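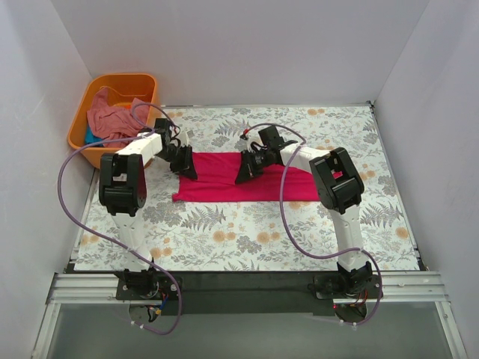
Good practice for shared two-arm cells: draft clause 7
Forum: Procedures and Standards

so-ying.chiu
Members are invited to comment on draft clause 7 of the Tulwood bench rules, which covers cells where two arms handle cloth on one mat. The proposed wording is as follows. "Before each run the operator shall confirm that all loose cable is clear of the work surface and of both arms' reach. Both arms shall be stopped before any hand enters the enclosure." Comments are requested by the end of April.

n_saliba
I support the second sentence without change. The first cannot be met as written. On a small arm, the cable to the gripper has to travel with the wrist, and a loop of slack is needed for full movement. A cable within reach is therefore a normal condition. I suggest "secured so that it cannot enter the jaws".

Nabil Najjar
I must disagree with the previous member. At Drinbridge we logged 1000 folding runs, and 224 of them were stopped by the operator. The most common cause on the log sheet was a cable loop catching on the opposite arm. A rule which accepts slack without a limit will not be enforced.

n_saliba
Were those stops recorded before or after the cables were clipped at the elbow?

Nabil Najjar
Before. I accept that the figure should be read with that in mind. I would still want a stated limit on slack.

nour.geagea
May I ask that the clause also deal with cloth waiting its turn? Our practice is to keep it in a tub at the back corner of the mat, and the position is written on the setup sheet. The draft is silent on this.

so-ying.chiu
Thank you. Storage of waiting cloth falls under clause 9, but a cross-reference can be added. Revised wording for clause 7: "Moving cable shall be secured so that it cannot enter the jaws of either arm, and slack shall be no more than full travel requires." Mr Najjar, would this meet your concern?

Nabil Najjar
It would, provided that full travel is checked with both arms fitted to the rail. Checking one arm alone is not sufficient.

so-ying.chiu
Agreed. That condition will be included in the next draft.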